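The basket has become the answer to everything. Mail on the hall floor? Basket. Fruit going soft? Basket. Cluner, which used to sell filing trays, now lists 132 of them, and its June booklet promises a calmer kitchen in 20 minutes. I have my doubts.

I wanted to see where the money goes, so I started with the edging. 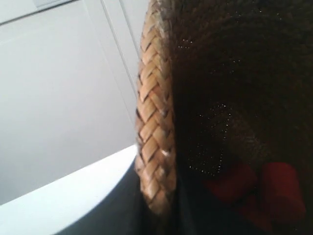

*Pale braid in a tight chevron, with a few lighter flecks.*

The weave is the part you pay for, and close up I can see the appeal. I can also see crevices. Anyone who has chased toast crumbs along a braid with a dry paintbrush will know what I think of those. Skamberg's care leaflet suggests "a light shake", and I suspect whoever wrote it has never kept onions.

Then there is the matter of what goes in. A shop in Broltden sold me on the idea that a deep basket "gathers" a worktop. Mostly it hides one.

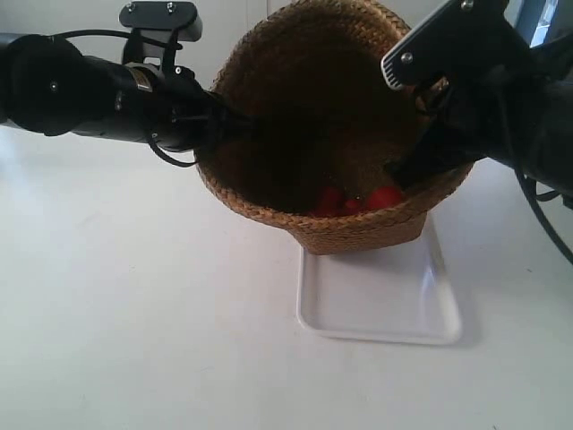 *Wicker basket on a white tray, something red at the bottom.*

A white plastic tray like this costs very little and wipes clean, and I would happily keep the tray and send back the rest. Small things sink in a deep basket – you end up groping for them, or forgetting them until they smell. Patrício, the dearest of the makers I looked at, charges 507 for a set of 6. For that I would expect the edges to stay neat.

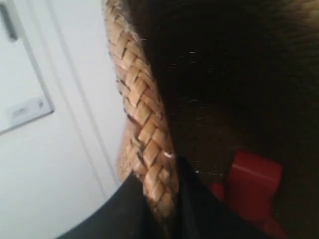
*Thin loose fibres along the upper part of the braid, and glossy red at lower right.*

Fraying can be trimmed with nail scissors, once or twice. After that I'd move the basket to a shelf, put the gloves in it and buy a bowl for the kitchen.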